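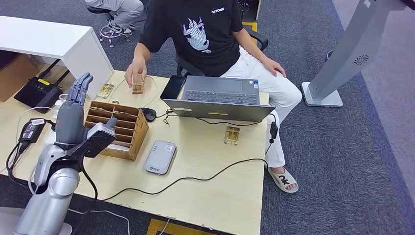 Card organizer on a wooden desk.

4. Setting up the card sorter

The Cevico desktop sorter holds index cards, postcards, recipe cards and similar stock in open horizontal slots. It ships flat with the dividers packed separately. Read all of section 4 before you start, then go back to step 1.

4.1 Before you begin

Check that the carton contains the base, two side panels, the back panel, the top, the dividers in their paper sleeve, a bag of wooden dowels and a sheet of blank labels. Glue is not included. Any white wood glue will do, and most people find they don't need it.

If a part is missing, do not start assembly. Write to the Pathirana service desk with the batch number printed on the carton flap. Parts are matched by batch, and a divider from another batch may be too tight for the grooves.

Leave the open carton in the room overnight if it has come from a cold garage or a delivery van.

4.2 Assembling the case

1. Lay a towel or blanket on the desk and place the base on it, groove side up.

2. Push a dowel into each hole along the two short edges. They should go in by hand to about half their length. If one sticks, turn it as you push.

3. Stand the left side panel on its dowels. The grooves face inward. Tap along the top edge with the heel of your hand until the joint closes.

4. Repeat with the right side panel.

CAUTION: Do not use a metal hammer. The panel edges are thin and will split along the grain.

5. Slide the back panel down from above. It runs in the rearmost groove on each side and should stop flush with the side panels. If it stands proud, pull it out and check the groove for wood dust.

6. Fit the top and press down at all four corners.

Note: Glued cases must be left for at least 2 hours before the dividers go in. Wipe off any glue that squeezes out while it is still soft, especially inside the grooves.

4.3 Fitting the dividers

1. Start with the lowest groove. Hold the divider level, with its smooth face up, and slide it straight back until it touches the back panel.

2. Work upward one groove at a time. Leave a groove empty wherever you want a taller slot.

3. Run a finger along the front edges. All of them should line up. A divider that sits forward has usually gone in at a slant and needs to come out again.

CAUTION: Never lift the sorter by a divider. Carry it with both hands under the base. 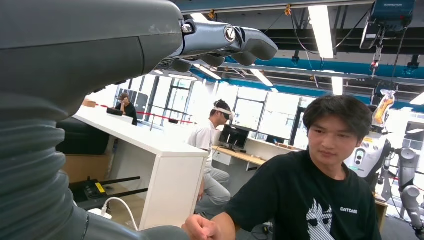

4.4 Labeling the slots

Decide on your order before writing any labels. For a collection of up to 600 cards, one slot for each broad subject is enough. Larger collections are easier to use if they are split by letter or by year, with a second sorter beside the first. The Arnham linking clips (sold separately) hold two cases side by side and need no tools.

1. Write in pencil first and live with the order for a week or two.

2. Peel a label from the sheet and press it to the front edge of the divider below the slot it names. Labels can be moved for the first day or so. After that they tend to tear.

3. Keep the bottom slot for cards waiting to be filed.

4.5 Loading the cards

Cards go in flat, with the long edge toward you. Do not fill a slot to the top. Leave enough room for two fingers, or the cards in the middle of the stack will be hard to pull out and their corners will bend.

A standard slot takes 100 cards of ordinary index stock. Laminated cards and photographs are thicker, so expect fewer. Put the heaviest stock low down.

Note: Do not use rubber bands inside the slots. They perish and leave marks on both card and wood. A strip of folded paper works better for keeping a set together.

4.6 Care

Dust with a dry cloth or a soft paintbrush. If a divider becomes stiff, take it out and rub a candle stub along both side edges. Wax the case once a year if you like, using Flotavik clear paste or a similar product, and keep it out of the grooves. Keep the sorter away from radiators and out of direct sun.

For spare dividers and extra label sheets, see section 7.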